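How to Cut and Lay a Felt Desk Mat

A felt mat quiets a hard desktop and keeps it from getting scratched. Ready-made ones are cheap, but they come in two or three sizes that rarely match the desk you have. Cutting your own from a roll takes less than an hour.

What you need

Wool or wool-blend felt, 3 to 5 mm thick
A steel ruler, as long as you can find
A rotary cutter or a sharp utility knife
Tailor's chalk
A scrap board to cut on
Non-slip shelf liner (optional)

Measure the desk

Clear the desk and wipe it down. Measure the width and depth in two places each, as older desks are often out of square. Decide how much bare surface you want at the edges. On the desks at Modthorpe we leave a strip at the back for lamps and power supplies, which get warm and should sit on the hard surface. A desk made of two panels can have one mat across the join.

Write the finished size down before you unroll anything. Ours is 73 cm deep.

Relax the felt

Felt that has been on a roll wants to curl. Lay it flat, curl side down, and put books on the corners overnight. If it still lifts in the morning, press it with a steam iron through a damp cotton cloth. Keep the iron moving and stop after 30 seconds on any one spot. Let it cool flat.

Mark and cut

Use the factory edge as your first long side if it is clean. Mark the other sides on the back in chalk and check both diagonals. They should match to within 8 mm; if they don't, mark again.

Hold the ruler down firmly and cut in several light passes – one heavy pass drags the felt and leaves a wavy edge. Change the blade when it starts to pull fibers. Trim any fuzz with small scissors.

Lay the mat

Start at the front edge and roll the mat toward the back, smoothing with your forearm. If it slides, cut shelf liner a little smaller than the mat and put it underneath. Don't glue the mat down. Glue stains most desktops and makes the mat impossible to wash.

Care

Vacuum with the brush head. Blot spills right away with a dry cloth, then a damp one. A felt comb takes care of pilling. Turn the mat end for end every March or so, and it will wear evenly.

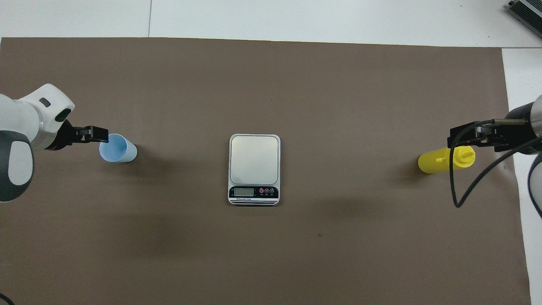 Imgate Workshop Services, Modthorpe
Back to all how-to pages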